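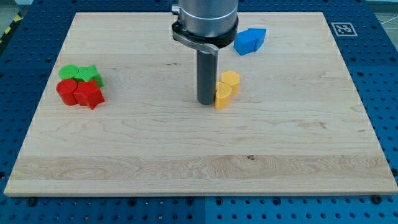
A Ilmont passa a recomendar, a partir deste mês, que os comutadores de acesso instalados fora de salas técnicas sejam migrados para a versão 5 do firmware. A recomendação abrange os armários de rua, os postos de transformação e as oficinas com bancadas ligadas à rede. Nestes locais a rede de acesso costuma ter uma única ligação de subida, e uma atualização mal preparada deixa o equipamento inacessível até alguém se deslocar. O texto que se segue resume o que muda e o que convém verificar antes.

A alteração principal está no tratamento do anel. Até agora, a convergência após o corte de uma fibra dependia do temporizador configurado em cada nó, e bastava um comutador com um valor diferente para o anel inteiro demorar mais a recuperar. Na nova versão, o nó mestre distribui o temporizador aos restantes e regista um aviso quando encontra um valor local que não coincide. O valor local deixa de ter efeito, mas continua guardado na configuração, pelo que aparece nos ficheiros exportados.

A segunda alteração diz respeito à sincronização de relógio. Os nós que recebem a referência por Ethernet síncrona passam a manter a última frequência válida quando a perdem, e só mudam para a fonte secundária ao fim de 45 segundos. Quem tem clientes de rede móvel ligados ao anel deve confirmar com eles se este intervalo é aceitável. Pode ser reduzido por porta, no menu de sincronização, mas não pode ser desligado.

Mieczysław Czerwiński, que acompanhou os testes na rede da Arutitz, chama a atenção para as portas combinadas. Quando uma porta tem ao mesmo tempo o cabo de cobre e o módulo ótico ligados, a versão anterior dava preferência ao primeiro que estabelecesse ligação. Agora a preferência é sempre da fibra, salvo indicação em contrário na configuração. Na Arutitz havia dois nós a funcionar por cobre com um módulo antigo esquecido na porta, e ambos trocaram de meio no arranque. O tráfego passou, mas com erros, e foi preciso retirar os módulos no local.

Antes de atualizar, deve exportar-se a configuração e guardar uma cópia fora do equipamento. O ficheiro da nova versão não é lido pela antiga, e sem essa cópia o regresso à versão anterior obriga a configurar tudo à mão. Convém também ver o espaço livre na memória interna. Os comutadores com registos acumulados há vários anos podem não ter lugar para as duas imagens, e nesse caso o processo para com uma mensagem pouco clara ("imagem secundária indisponível"). Apagar os registos antigos resolve.

A ordem recomendada é começar pelo nó mais afastado do mestre e avançar no sentido deste, um de cada vez, com o anel fechado entre cada passo. O mestre fica para o fim. Um anel com nós nas duas versões funciona, mas usa o temporizador antigo até todos estarem atualizados. Não se deve deixar um anel nesta situação por mais de uma janela de manutenção.

Nas redes com gestão centralizada pela plataforma Murín, a tarefa de atualização já está disponível no catálogo. O limite por tarefa subiu de 2000 para 3000 equipamentos. As tarefas agendadas em novembro com a imagem preliminar foram canceladas e têm de ser criadas de novo. Libor Trnka preparou um modelo de tarefa com a exportação da configuração incluída, que pode ser pedido ao apoio técnico pelo canal habitual.

Os equipamentos da série Brullside não são abrangidos. Para estes mantém-se a versão atual, apenas com correções de segurança, e não está prevista a passagem ao novo tratamento do anel. Anéis que misturem as duas séries devem continuar como estão até a Ilmont publicar a nota de compatibilidade.

As dúvidas sobre licenças devem ser dirigidas a Uyên Đàm. As questões técnicas seguem para a equipa de Hermenegildo Mendoza, com o número de série do nó mestre e a configuração exportada em anexo.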